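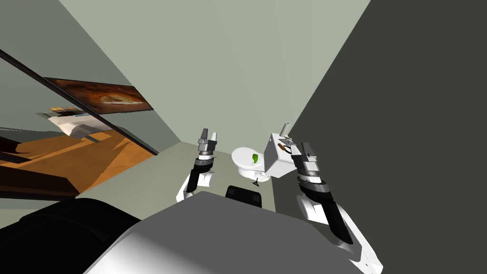 How many demonstrations does it take to teach a robot one task?

Fewer than you'd fear if they're varied, and a lot more than you'd like if they all look the same. For our assignments I ask for 500 per task, split among the people in your group so that we don't end up with a policy that has learned one person's habits.

Okay, week 4 notes. I promised on the forum I'd write these up properly, so thanks to Rochelle Pryor for lending me her scribbles from the lecture (mine were mostly arrows).

What counts as one example

An episode starts at the reset and ends when you press the save key. In between we log joint positions for both arms, gripper openings, the camera view and whatever command you sent. The log keeps your hesitations too! If you hover over the object for a while because you're thinking about lunch, the learner sees a robot that hovers, and it will happily copy you. Plan the move first, then press record.

Two arms

Most of you came from the single-arm lab and will want to park one arm and forget it. Please don't leave it drifting. Either give it a job or hold it still in the same rest pose every time. Behrouz Kordestani's group last year had a parked arm that crept upward over the session, and their policy picked the creep up as if it meant something. They spent most of August finding that out.

Changing the room

The bathroom set in Tidley lets you shuffle object positions, wall colors and the starting pose. Use all of it. A small thing sitting in a toilet bowl is a nice test, by the way, because the rim limits how you can come in with the fingers, and you'll notice fast which approach angles you never bothered to record. Mirrors are worth some care too. A reflection can put a second set of shapes in the camera view, and I want episodes with the mirror in view and episodes without it.

Failures

Keep them, but tag them. I get asked this every year and Niloufar Nouri and I still argue over it. My position: a fumble followed by a recovery is gold, so save it as a success with the tag "recovery". A fumble where you gave up gets "fail" and goes in the other folder. What I can't use is an untagged mess.

For lab

Get into pairs, 2 people to a station, and swap the controls after every 7 episodes so your hands get a break. Before you start the real batch, record one throwaway episode and play it back all the way through. Check that both grippers really open and close in the playback, and that the timestamps on the two arms line up.

Upload to the Bokemell folder under your group name. Devendra Agarwal is running the lab hours and knows the controllers far better than I do, so ask him first if an arm won't connect.

Reading for next time is the Morelli handout on action chunking. Skip the appendix unless you enjoy that sort of thing (I do).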